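From: Ratih Yusof
To: Nurkthorpe local history list
Date: Oct 6, 2023
Subject: Re: Gazetteer entry for Trerketti, draft text

Thanks for sending the draft around, Hanne. I read it twice last night and compared it with the parish sheets I have at home. My comments are below your text.

Hanne Hallgrímsson wrote:

> Hello all,
>
> Draft entry for the gazetteer follows. Please check it for errors.
>
> Trerketti is a village in the district of Nurkthorpe. It lies on
> the east bank of the Chien, at the point where the river leaves the
> hills, and has 369 inhabitants. The village consists of the main
> settlement and the hamlets of Upper Trerketti and Millend. It was an
> independent municipality until it was merged into Nurkthorpe.
>
> The name is first recorded in a tithe list as Trerkatte. The church
> stands on the site of an older chapel, of which the lower part of
> the tower remains. To the north is the Nokato, a wooded ridge that
> forms the boundary with the next district.
>
> I have not written anything on the economy yet. I am also not sure
> what to do about the station, which is outside the village boundary
> but has always carried the village name.
>
> Hanne

First, the location. The church and the main street are on the east bank, but Millend is on the west bank, on the far side of the footbridge. If the entry says the village lies on the east bank and then lists Millend as part of it, somebody will write in. I would put "mainly on the east bank" and leave it there.

The population figure matches the one on the district's sheet, so I have no quarrel with it. We should say whether it includes the hamlets. I believe it does. The older figures for the main settlement alone are lower, and people who compare the two will think the place has grown when it has only been counted differently.

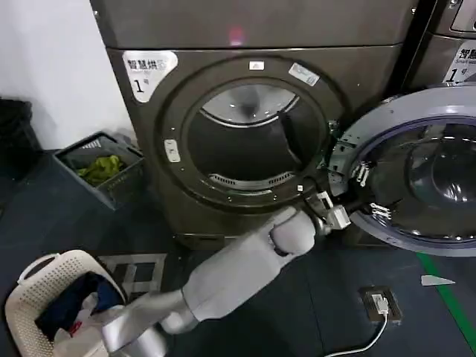
On the merger, I would add that the village kept its own local council afterward, with a chair and a small budget for the paths and the cemetery. The entries for the other former municipalities in Nurkthorpe all mention this, and it would look odd to leave it out for one of them.

The spelling in the tithe list is Trerkatte in the printed edition, but the editor's note says the last letters are hard to read. The later documents have Trerkat and Trerketty. I would give the printed form and mention the other two without trying to explain what the name means. There are 2 explanations in circulation, one that takes it from a personal name and one that takes it from an old word for a ford. Neither has much behind it, and the last time we printed one of them we got letters for a year.

The tower needs a small correction. The lower part is from the chapel up to the first string course. Above that it was rebuilt at the same time as the nave. Your sentence is right as it stands, but the caption in the old guide says the whole tower is medieval, and we should not repeat that if the guide is going into the list of sources.

For the Nokato, please check the boundary. The district line follows the ridge only as far as the quarry. After that it drops down to the stream on the north side, so the whole top of the hill at that end belongs to Trerketti. It is drawn correctly on the newer map and wrongly on the walking map.

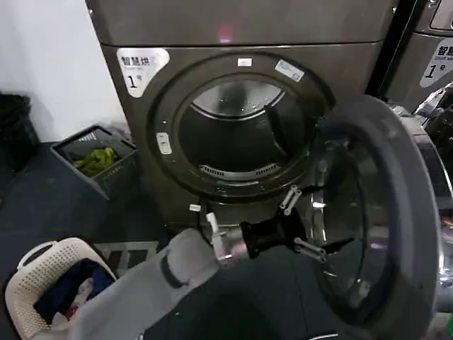

As for the economy, I suggest a short paragraph. Farming was the main source of income until the quarry opened, and after the quarry closed most people worked outside the village. There were 13 farms listed in the last directory that I have. I don't know how many are left, and I would not print a number until we have a current one from the district office. The mill at Millend ground grain first and later sawed timber. The building is still there and is lived in.

The station should go in, in my opinion, with one sentence saying that it stands outside the boundary. Anyone looking up Trerketti may well be looking for the station. The bus from Nurkthorpe stops there and again at the church, and the walk between the two follows the river the whole way.

I have the parish sheets until the end of October and can scan the pages on the chapel if you want them. The map is too large for my scanner, so you would need to come and look at it.

One last thing, on the order of the sections. The other entries go location, divisions, history, sights, transport. Yours has the ridge after the church, and I would move it up to the first section with the river.

Ratih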